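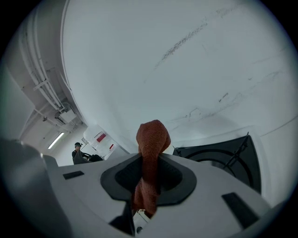

Rust-orange knit, bunched up. Sock or small cloth, hard to say at this size.

From: Lino Ferraro
To: Berden household list
Date: 31 March 2021
Subject: Re: odd socks and small knits

On the lost laundry, Kuo wrote:
> I have 8 single socks in the bag by the dryers and no takers since
> January. Can we agree on a date to clear them out? Also, is anyone
> missing something orange? I would rather not throw away a good
> knit. My own are all gray, so it did not come from me.

Kuo,

I would keep the bag going for another 10 days and then clear it. That gives people on the upper floors time to look through their drawers.

The orange one is closer to rust, and the knit is fine. If it is a sock, please check for a mate before you bag it with the rest. Small knits get caught inside pillowcases and fitted sheets -- I found two of mine that way last month.

If there is wool in it, wash it cool and dry it flat. I ran a wool pair at 60 once and they came out fit for a child. Don't wring it either. Roll it in a towel and press.

For the singles nobody claims, Fornard takes clean textiles for rags, any color, odd ones included. They want them dry and in a tied bag. I can drop ours off when I take my old sheets over.

One more thing on sorting. Could we pin pairs together before they go in the shared basket? I have a box of safety pins, 700 of them, bought for a sewing job that needed far fewer. I will leave a jar on the shelf over the sink. Please put the pins back when you fold.

Lino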